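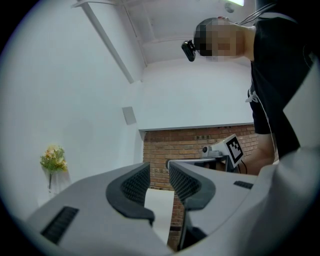
Place Cards, Menus and Table Numbers for a Seated Dinner
Student project report, Paper and Print Production, Norngate College
Submitted by Tahmineh Kermani and Bongani Le Roux
Course instructor: Davoud Asadi

1. Scope

The project covers the design and production of table stationery for one seated dinner, job number 1001 in the course register. The client was Nima Nouri, who runs the events side of Shahbazi, a restaurant in Vudton. The dinner was held in January. Invitations had already been printed and mailed by another supplier before we took the job, and they are not part of this report. Our deliverables were:

80 place cards, folded, with the guest name lettered by hand
80 menus, single sheet, printed on one side
Table numbers, folded, readable from both sides
A written record of the method, so that the job could be repeated by someone else

The record is the part being graded. The client was told this at the first meeting and agreed to it.

2. Client requirements

Nouri gave us the requirements in one meeting and one follow-up email. The invitation used a dark green on cream, with a serif typeface for the body and a script for the names of the hosts. The table stationery had to look related to it but did not have to match it exactly. The client had no file for the invitation, only a printed copy, so the typeface was identified by eye and the green was matched against a swatch book.

The place cards had to stand up without a holder. The menus had to fit on a dinner plate inside the rim. The table numbers had to be read from the entrance to the dining room, where guests would be directed by staff.

One requirement changed after the work had started. The first menu text had a soup course with two options. The second had one option and a longer dessert line. This affected the line breaks and is covered in section 5.

3. Paper selection

Three stocks were compared. The first was the college's standard cover stock, smooth and bright white. The second was a cream cover stock with a light texture, sold to us by Skamon, the paper merchant used by the department. The third was a heavier cream stock from the same merchant.

Each stock was tested for folding, standing, ink spread and erasure. Folding was done with and without a score line. Standing was tested by leaving a folded card on a table overnight near the studio heater and looking at it the next morning. Ink spread was judged by writing the same word with the same nib and comparing the hairlines under a loupe. Erasure matters because the lettering is done over pencil guidelines, which are removed after the ink dries.

The bright white stock folded well and took ink cleanly but did not go with the invitation. The heavier cream stock cracked along the fold when it was not scored, and with a score the fold was clean but the card opened up overnight until it was nearly flat. The lighter cream stock folded cleanly with a score and stayed at a usable angle. Its texture caught the nib on upstrokes when the nib was new. After the nib had been used for a practice sheet the problem was much smaller.

The lighter cream stock was chosen for the place cards and table numbers. The menus were printed on the heavier one, which does not need to fold.

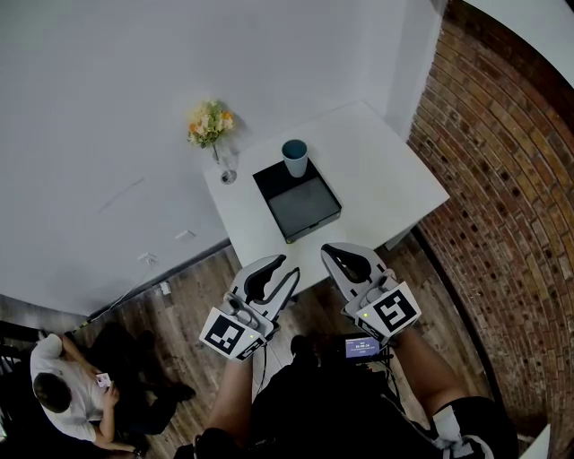

Table in the corner of the room, with the tray, a cup and a vase of flowers.

4. Lettering

4.1 Style

The script on the invitation was a digital face with long entry strokes. Copying it by hand would have been slow, and the long strokes collide when a name has several tall letters in a row. We used a pointed pen script with shorter entry strokes and kept the long stroke for the first capital only. Surnames were set below first names in small printed capitals in an early sample. The client preferred the whole name in script on one line, and the small capitals were dropped.

One-line names raised the problem of length. The longest name on the list did not fit at the height we had picked from the short names. Two approaches were tried: a smaller letter height for long names only, and one reduced height for all names. The first left the long names looking less important than their neighbors on the table. The second was used.

4.2 Guidelines

Guidelines were drawn in hard pencil through a cardboard template laid over the flat, scored card. The template has three slots: baseline, top of the small letters, top of the capitals. A slant line was drawn on the first cards and left off once the angle had become steady. A light box was considered. The cream stock is too thick for the lines of an underlying sheet to show through with the studio's light box, so the template was kept.

4.3 Ink

The green ink was mixed from two bottled inks. Enough was mixed for the full set plus spoiled cards, and stored in a closed jar. It thickened over the course of a session with the lid off. Distilled water was added by the drop, with a test stroke after each drop. A thicker ink gave a darker green and a thinner one a flatter green, and the two are visibly different when cards are laid side by side. For this reason the cards were lettered in batches by table – any small shift in color then falls between tables and not between two neighbors.

4.4 Spoilage

We allowed 20 spare cards, cut and scored with the rest. Spoiled cards fell into four kinds: misspelling, ink blot, smear during erasing, and a bad centering of the name. Smearing was the most frequent in the first session. The ink looks dry well before it can be rubbed. The waiting time before erasing was extended to the next working session, and no smears were recorded after that.

Misspellings were caught by a second reader. Le Roux read the name aloud from the finished card, letter by letter, while Kermani followed the client's list. The list itself had one name spelled in two ways, once in the seating plan and once in the alphabetical sheet. We asked the client and used the spelling given in the reply.

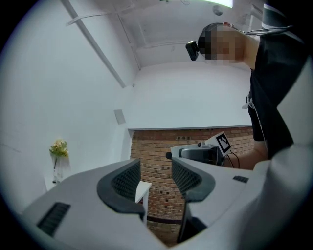 5. Menu layout

The menu was set in a serif typeface close to the one on the invitation. The page is tall and narrow. Course headings are in the green used for the script, and dish lines are in black. Dish lines are centered.

Centered text shows uneven line lengths more than text set to the left margin, and the line breaks were therefore placed by hand. The rule followed was to break before a preposition or before "and", and never between an ingredient and the word describing it. With the revised menu text the dessert ran to three lines and pushed the bottom margin below the value we had set. The options were to reduce the type, reduce the space between courses, or cut the small ornament at the foot. The ornament was cut.

The menus were printed on the department's laser printer through the straight paper path. The first sheets showed flaking toner on the textured side. The heavy paper setting in the printer driver fixed most of this, and printing on the smoother side of the sheet fixed the rest. Menus were printed two to a sheet and trimmed on the guillotine in stacks of five. Thicker stacks drifted at the bottom of the cut. The drift is small, but it shows on a narrow sheet with centered text.

6. Table numbers

Two versions were made. Version A used the script numeral large, with the word "Table" above it in small capitals. Version B used the numeral alone. Both were placed on a table in the studio and read from the distance the client had given us for the dining room. In version A the word could not be read at that distance and it took space from the numeral. Version B was used.

The numeral 7 in our script was mistaken for a 1 by one of the three people who read the cards. A short crossbar was added to the 7. The numeral 1 was left as it was.

The folded card is printed on both outer faces. On the flat sheet one of the two numerals has to be upside down. This was done wrong on the first proof.

7. Packing and delivery

Place cards were packed flat, in table order, with a strip of plain paper around each table's set and the table number written on the strip. Packing them folded would have taken a much larger box and put pressure on the folds. The restaurant staff folded them on the day. A sample folded card was included, along with one sheet of instructions.

Blank cards left over from the spare set were delivered with the job, together with a pen close to the ink color, for late changes. Nouri reported that two guests were replaced on the afternoon of the dinner and that the blanks were used for them.

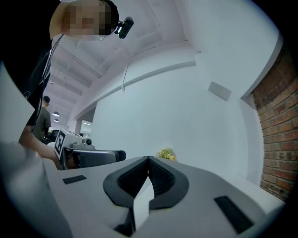
8. Client feedback

Feedback was taken by phone after the dinner, from a list of prepared questions. The place cards stood through the meal. The menus fit the plates. Staff found the strips useful and would have liked the seat position marked in pencil on the back of each card, as the cards within one table were not in seating order. We had the seating plan and could have done this with little extra work.

The client also said that the green of the menu headings looked bluer than the green of the names under the dining room lights. We had compared the two in daylight and under the studio tubes only. Warm lighting was not tested.

9. Changes for a repeat of the job

Mark the seat position on the back of each card before packing.
Ask for the menu text in writing with a date after which it is fixed.
Compare printed and hand-mixed colors under warm light.
Cut the template from plastic sheet. The cardboard slots had worn wide by the last batch and the guidelines were less exact.
Wear in the nib on the same stock before the first card.

10. Division of work

Kermani did the lettering, the ink mixing and the ink trials. Le Roux did the menu layout, printing, trimming and the second reading. Paper trials, table numbers, packing and this report were shared. Farhad Kermani lent the swatch book and drove the finished boxes to the restaurant.

Appendix A. Materials

Light cream textured cover stock, Skamon
Heavy cream cover stock, Skamon
Pointed steel nibs with oblique holder
Two bottled inks, green and black, mixed
Hard pencil, soft white eraser
Bone folder, scoring board, steel rule
Guillotine and laser printer, department equipment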